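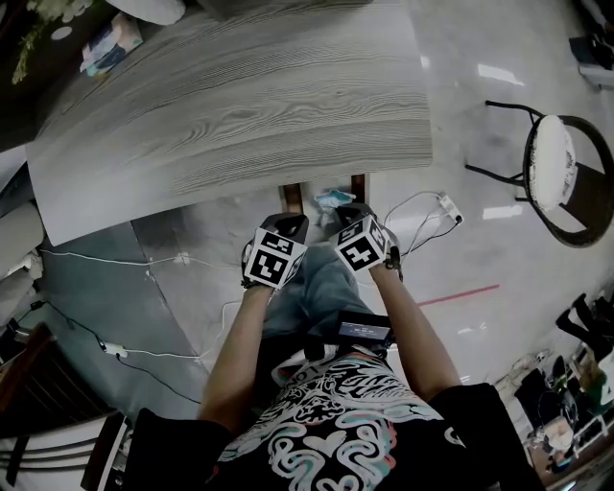

Filed under: Home Tips > Kitchen > Tables and Worktops

Ring marks, sticky patches and other table troubles

I've been meaning to put all my table notes in one place for ages, mostly so I can stop hunting through old shopping lists for them. We moved to Darnholm in May and the kitchen came with a lot more daylight than the old one had, and daylight is very unkind to a table! Every smear, every ring from a mug, every dribble of jam that got wiped with a cloth that wasn't clean in the first place. So I've spent a good part of the summer trying things out, and these are the ones I've kept.

Start with the daily wipe, as that's where I was going wrong. I used to give it a squirt of whatever was under the sink and a quick rub, and then wonder why it felt tacky by teatime. The tackiness was the spray. Most of them leave something behind, and the next lot of crumbs sticks to it, and so on until you could hang wallpaper off it. Now I use a bowl of warm water with a tiny drop of washing-up liquid, a cloth wrung out hard, then a second cloth with plain water, then a dry tea towel. It sounds like a faff but it takes me a couple of minutes and I do it while the kettle boils.

If you've already got the build-up (I had years of it), mix 200 ml of warm water with two tablespoons of white vinegar and go over the whole top, a section at a time, drying as you go. You may need to do it twice. Don't do this on marble or any other stone, the vinegar will eat the shine off it, and don't do it on waxed wood unless you're planning to wax it again afterwards.

White rings. These are the cloudy ones you get from a hot mug or a takeaway box, and they're in the finish, so scrubbing does nothing at all. On a varnished table I put a folded cotton pillowcase over the mark and run a warm iron (no steam, lowest setting) over it for a few seconds, lift, look, and go again. It's very satisfying when it goes. If it hasn't shifted after four or five goes, stop and leave it till tomorrow. I once kept going on a side table and ended up with a shiny patch in the shape of the iron tip, which I've had a plant pot on ever since.

Dark rings are a different thing and I've no magic for those. That's water that has got down into the wood. You're into sanding, or a runner.

Now, the grain. If your table has a proper texture to it, real or printed, the muck settles down in the lines and a flat cloth just skates across the top. An old soft toothbrush, dipped in the soapy water and tapped nearly dry, worked along the grain and never across it, gets it out beautifully. Do the edge too, particularly where people sit, because that's where hands and sleeves rest all day and it gets a sort of greyish band you don't notice until you've cleaned half of it. I did our edge in May and was quite ashamed.

Candle wax: bag of frozen peas on it for ten minutes, then an old loyalty card held almost flat. Any film left behind comes off with the iron trick, only with kitchen paper in place of the pillowcase. Biro comes off most sealed surfaces with a dab of hand sanitiser on a cotton bud, but try it underneath first. Felt pens, same. Glitter glue, let it dry completely and peel it.

For sticky label residue I was a cooking oil person for years. I still am for glass jars. For the table I've gone over to the Silora paste, the one in the flat tin, which cost me £2 at the hardware shop and has lasted all year. You want a smear the size of a pea. Leave it a minute, rub in circles, and wash it off well or you'll be back to tacky again.

A word on cloths. I bought a Grondum pack of microfibre ones and they're very good, but I'd been ruining them with fabric softener, which clogs them up so they just push the water about. Wash them on their own or with tea towels, at 60, no softener, and hang them up. Any cloth that smells goes straight in the wash, however clean it looks.

Wobbly legs, while I'm at it. Before you start folding up beer mats, turn the table over and try the bolts. Two of ours only needed half a turn. If it still rocks, slide it a few inches along, as it may well be the floor. Ours is fine by the window and hopeless by the door. Felt pads want replacing whenever they start to pick up grit, or they'll scratch the floor worse than having none.

And coasters! I bought cork ones, thick, with no varnish on the top, and they don't stick to the bottom of a cold glass and then drop off halfway to your mouth. The slate ones looked lovely and scratched everything.

I still haven't sorted the turmeric stain. I've tried bicarb paste, lemon, and leaving it in the sun with the blind up, and the sun has done the most so far. It's gone from bright yellow to a sort of weak custard.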